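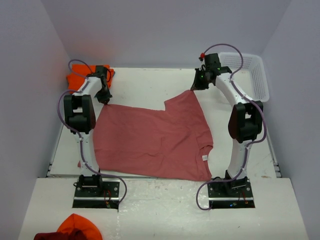 I finally got to spend a long afternoon comparing fingertips for the two-arm folding setup, and I'm so pleased with how it went! Yoon-hee Won lent me her Malham tips (pointed, quite stiff) and I already had the Güneş pads, so we ran 50 grabs with each on the same kind of T-shirt.

The pads are kinder to thin jersey, but they kept picking up two layers when I wanted one. The pointed tips are much better at corners and sleeve ends - I may never go back. Sem Mertens thinks I should drop the grip force a little more, and he's probably right.

The wrist view is the other thing I love. You get the hem stitching right there, close up, and it makes tuning the approach so much easier.
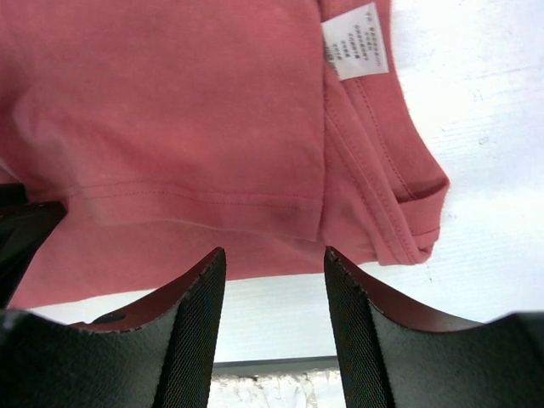 Wrist camera view, with the fingers near the hem.

Next up is the Vurside controller, if I can get the timing sorted.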